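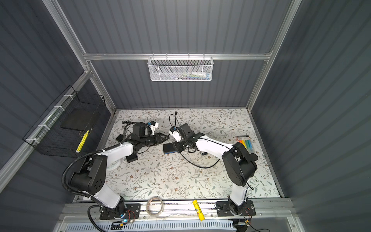 Handover task on the Kodus two-arm kit, right gripper holding the eraser, left gripper open.

Thread: Kodus bimanual bench kit, is the Nelora service plan worth paying for?

vent_slot
Original post. We have had the Kodus kit on the bench since September. Two arms on a common aluminum rail, parallel-jaw grippers, a camera module on each gripper. Nelora is the reseller and they now want us on the service plan, renewal due at the end of the quarter. Before I sign I would like numbers or at least experience from people who run the same task class. Ours is small stationery: eraser, glue stick, markers, tape roll. Pick with the right arm, pass to the left, place in a bin.

Current tally is 1,147 handover attempts logged. Failures are dominated by the transfer itself. Picks are fine.

torsion_bar
What does the plan include at your tier? They changed it. Mine covers remote calibration and finger pad replacement, and excludes cables.

vent_slot
Remote calibration, 4 sets of finger pads a year, and a loaner arm if a joint has to go back. Cables excluded here too.

lowgear
Cables are the part that fails. In the picture you have the wrist cable coming off the right gripper and running over the mat, then back through the middle of the work area. Reroute that before you spend money on anything else. On our unit the same run got caught under an object during the approach and pulled the wrist camera connector partly out. The log showed it as a vision dropout and we lost two afternoons to it.

vent_slot
Noted. The slack is deliberate. With the cable tied along the links we lost wrist rotation near the end of travel.

lowgear
Then the service loop is in the wrong place. Put it at the elbow. Your left arm already has a decent coil at the wrist and a conduit from the base, so copy that.

pallet_nine
Disagree with the elbow. On the Kodus the elbow housing has the least clearance to the side wall when the arm folds. We ran ours overhead from a rail, with a light spring, and have had no snags. It costs a little payload at full reach and for an eraser that makes no difference.

lowgear
Overhead is fine if the rail is stiff. Many of these booths also have baskets hanging from the rail or tied to the side, and then the drop line has something to catch on. I would want the basket moved first.

torsion_bar
Back to the question. Which failure do you see at transfer, early release or double grip?

vent_slot
Mostly early release. The right gripper opens before the left has closed to force threshold. The rest are misalignment, with the left fingers closing on the corner of the eraser and rotating it.

torsion_bar
Early release is a controller setting and remote calibration will not touch it. Raise the hold time on the giving arm by 80 ms and retest. The factory value assumes rigid parts. An eraser compresses, so the receiving side reports contact before it has a usable grip.

quiet_servo
Seconding the hold time. I would also check that both arms use the same force units. We had one arm on older firmware and the threshold was scaled differently. Nelora support found that one in a single call, so I will give them credit there.

pallet_nine
Credit for finding a fault they shipped.

quiet_servo
Fair, but I would not have found it from the manual.

northrail
Has anyone compared with the Noiphan plan? We are on it for a different pair of arms. Response time is slower and they do not do remote sessions, but cables and camera modules are covered. If your losses are cables, that is the better contract. I do not know whether they accept Kodus hardware.

torsion_bar
They do not. I asked. Jirnora will take third-party arms but only with an on-site inspection first, and the inspection is billed whether or not they accept the unit.

lowgear
One more point about the mat. Patterned mats gave us trouble with the wrist cameras. Ours had a leaf print and the segmentation kept treating stems as object edges. Plain gray solved it.

vent_slot
We have not seen that here. Picks run clean on the vine pattern, including the yellow glue stick. I would expect it to depend on the model.

quiet_servo
Same as vent_slot. Printed mat, no measurable effect on picks. Lighting mattered more for us.

lowgear
Then I would at least test black objects close to a dark line in the print. That was our worst case.

vent_slot
Update. Hold time raised by 80 ms, both arms confirmed on the same firmware. Ran 15 handovers with the eraser and had no early releases. One misalignment, corner grip as before. The sample is small and I will run it longer. Cable not moved yet.

torsion_bar
That takes care of the largest failure group without a contract. I would let the plan lapse and buy pads as needed.

quiet_servo
I would keep it for the loaner arm. With a joint out on a two-arm cell you have no cell.

pallet_nine
Depends on what a week of downtime costs you. For us it is nothing. We let it lapse.

vent_slot
For us it is a missed delivery. I will ask Nelora to quote the loaner arm as a separate line and post what they come back with.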